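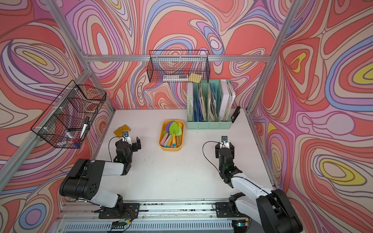
White table with the yellow tray and the card holder; patterned paper on the back and side walls.

From: Seraina Zwahlen
Subject: Re: [paper-and-paste] Large repeats on narrow walls

Emiliano Pereyra wrote:
> I have 17 metres left of the swirl paper and two short walls that meet
> in a corner. Do I carry the pattern round, or start each wall fresh?
> The ovals are large and I can't get one to land whole on both sides.
> Also, does the yellow fight with yellow things put in front of it?

Start each wall fresh. With concentric bands the eye follows the loop and not the seam, so a break in the corner is far less obvious than it would be with a stripe or a trellis. On ours the left wall is dominated by one big pink and lavender loop, and the right has several of the ovals with yellow centres. I chose the position of the large loop first and let the rest fall where it fell.

Cutting: take the first wall 2 cm past the corner, then hang the second over it to a plumb line. Do not trust the corner itself. Ours is out by enough that a factory edge would have shown. The thin brown outlines are the part that gives a bad join away, so match those and ignore the fills.

Paste was Rasum, mixed slightly thicker than the packet says. Soaking time matters more than the brand. Gisela used the Estitz ready-mixed on her landing and had no trouble with it, but it grabs early and leaves little time to slide a drop.

On the yellow: the card holder is a mustard close to the one in the paper, and I find the two sit together well enough. The tray is plastic with rounded corners and does no harm either. Both are lying on plain white — that probably does most of the work. I would be more careful with a coral or a pink, as there is already a good deal of both on the walls.

17 metres should do two short walls, but measure the repeat before cutting anything and allow one full repeat of waste per drop. Can you post the width of each wall and the drop height?

Seraina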